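Clamutow Publishes First Side-by-Side Gripper Results and Declines to Name a Winner

Test group says soft goods remain a weak spot for both finger sets, and questions the single-score rankings buyers are shown

DRODUTHOLM, September – Clamutow, the equipment test group based in Drodutholm, today released the first results from its comparison of two parallel gripper finger sets on household textiles. The group is not recommending either one for purchase on the strength of these numbers.

The comparison covered the Grarnar tapered finger and the flat-pad finger sold by Tikkanen. Each set was mounted on the same arm, run with the same controller and given 100 attempts at picking up a single cloth by its edge and laying it down again. Four kinds of cloth were used. An attempt counted only if the cloth left the table in one piece of motion and was set down without an operator stepping in.

Both suppliers describe their products as suitable for "soft and delicate items." Clamutow's view is that the phrase covers too much. A sponge is soft. So is a bath towel. Neither one tells a laundry operator what will happen when the fingers close on a thin hem lying flat on a hard table.

"We were asked which gripper is better, and we keep giving the same unpopular reply, that it depends on the cloth," said Jarmo Suominen, who leads testing at Clamutow. "The Grarnar fingers did well on thick hems and poorly on thin ones. The Tikkanen pads were steadier across the board and slower everywhere. If somebody wants to turn that into one score, they can, but I would not buy equipment on it."

The release comes after a year in which several vendors have published success rates for cloth handling. Clamutow reviewed the published methods where it could find them and came away with doubts. In many cases the cloth was already bunched up before the attempt, which gives the fingers a ridge to close on. In others, failed attempts were restarted and only the final try was counted. The group's own protocol starts with cloth laid out flat and allows no restarts.

Camera placement received its own round. The arm was run first with an overhead camera alone and then with a wrist camera added. The second camera helped most in the last stretch of the approach, when the fingers themselves hide part of the cloth from above. It helped far less with pale fabric on a pale tabletop, where the software often lost the edge in either setup. Clamutow had expected a larger gain and says so in the report. 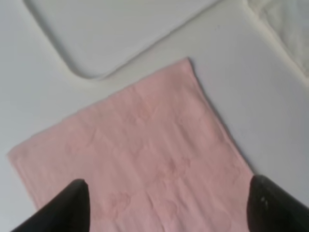

Wrist camera view of the open gripper fingers at a pink cloth laid flat, with a white tray beyond it.

Kauko Hirvonen, who wrote the controller settings used in the comparison, cautioned against reading too much into the gap between the two products. Grip force and closing speed were fixed at the suppliers' suggested values, and he believes those values were chosen with boxes and bottles in mind.

"You can make either of these look good if you tune for a week," Hirvonen said. "Most customers don't have the week. They have the manual."

The group also lists the limits of its own work. All testing was done on one arm, under one set of lights, on one smooth table. Damp cloth was left out. Finger wear was not measured, although Clamutow considers it a likely source of trouble in daily use. Both suppliers were sent the results before publication. Tikkanen asked for a change in how placement errors are reported, and the change was made. Grarnar acknowledged receipt.

A second round is planned with 3 more finger designs and a rougher table surface. Clamutow has not set a date and will not accept loaned units that differ from the version on sale.

The full report, including the log of failed attempts, is available on request from the Clamutow test office.

About Clamutow
Clamutow tests grippers, arms, cameras and controllers for small and mid-sized buyers. It does not sell equipment and takes no commission on sales.

Press contact: Clamutow test office, Drodutholm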